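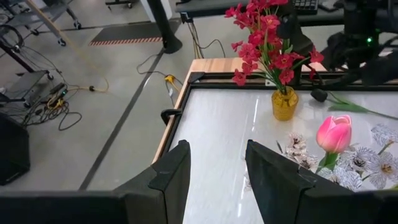 Home Projects Interviews People Contact

Flowers are a rotten thing to give a robot, and Nabila Alaoui knew that when she picked them. "A block is the same block from every side," she told me, before I'd even gotten my coat off. "A stem with leaves on it is a different object every time you put it down. I wanted something that would make our numbers look bad."

She got her wish, at least for the first few months. I drove out to Salem to talk to her and to Rachid Fawzy about Rarka, their study of how arms learn to arrange artificial flowers in a vase, and we ended up talking for most of an afternoon (my parking meter did not survive it).

The short version goes like this. A person guides the arm through a task, the arm records what its wrist camera sees and how it moved, and a model is trained on the recordings. Lots of labs do this. What Nabila and Rachid wanted to know was whether it matters which recordings you keep. They collected 444 demonstrations and had planned to train on all of them.

"Then I started watching them," Rachid said. "All of them, with headphones on, like a crazy person. And there were these little fumbles everywhere. You come down on the stem, you miss, you back up, you come in from the other side. My first thought was, OK, throw those out."

So they did! They made one set with only the clean runs and one set where the fumbles stayed in, trimmed them to the same size, and trained a model on each. Then they gave each model 146 tries at picking up a flower and getting it into the vase.

The clean model managed 88. I asked Nabila if that was good and she made a face. "It was fine. It looked beautiful when it worked. When it missed, it just kept closing on air, over and over, because it had never once seen anybody miss."

The messy model did better, and I'll admit I was rooting for it by then. Nabila wouldn't let me print the total until the second lab has rerun it, but she was happy to talk about how it behaved. It missed more often on the first grab. It also backed up, shifted over and tried again, pretty much the way Rachid had done in his own recordings.

"I recognized myself," he said. "There's a thing I do where I come in low and a bit from the left. It does that now. My bad habits are in there forever."

I wanted to know about the tulips, since I'm a tulip person. Rachid groaned. The closed bloom is wider than the stem, so if the fingers come in too high they squeeze the flower and it pops right out. Long leaves are a different headache - the model sees a leaf and treats it like something to hold. They tried telling it apart with hand-drawn labels for a while in January and gave up on that.

And the printed backgrounds? Nabila likes to put pictures of flowers flat under the real props (well, the real fake ones), to see if a model will reach for something it can't pick up. "The early ones loved the pictures," she said. "They'd press down on the paper very gently. It was kind of sweet, and it was terrible for the gripper pads."

The software they use to sort recordings is called Trondley, and it's mostly Rachid's. It flags any moment where the fingers close and then open again within a short window, which catches nearly every fumble and also, he says, every time he sneezes. A second tool, Cokine, does the trimming. Both are rough. He'd like to clean them up before anyone else has to read the code, and Nabila would like him to just post them.

They disagree about what comes next, too. She wants to move to two arms, one steadying the vase while the other works. He wants more people doing the demonstrations, so that it isn't only his low-from-the-left showing up.

"We'll do hers," he said. "She books the room."

Posted 23/03/2021

Contact | All rights reserved | Back to top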